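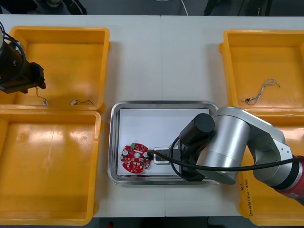

Figure 4. Workcell for the gripper comparison, with bins on both sides and the paper-lined tray between them.

4.2 Gripper comparison

We compared two fingertip designs, the stock Masten pair and a slotted pair cut by Damián Varela in June, over 321 trials. Both ran under the same Wevodico controller, whose manual describes wire handling as "supported." Our experience was broader than that. Boards gave little trouble. Wires, having no fixed shape and no interest in acquiring one, accounted for most of the 40 aborted trials.
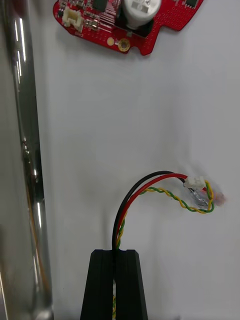
Figure 5. Wrist camera view of a wire bundle held in the finger slot.

A slot tells the controller very little about where the connector end has gone, so we scored wire picks by connector position. Picks from the yellow bins were scored separately. Glare on the plastic upset the board detector. 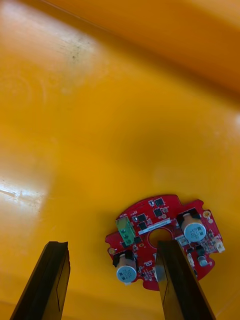 Lowering the exposure helped with the glare and hurt nearly everything else. We settled on six fixed approach angles per bin and report results for each in Table 3.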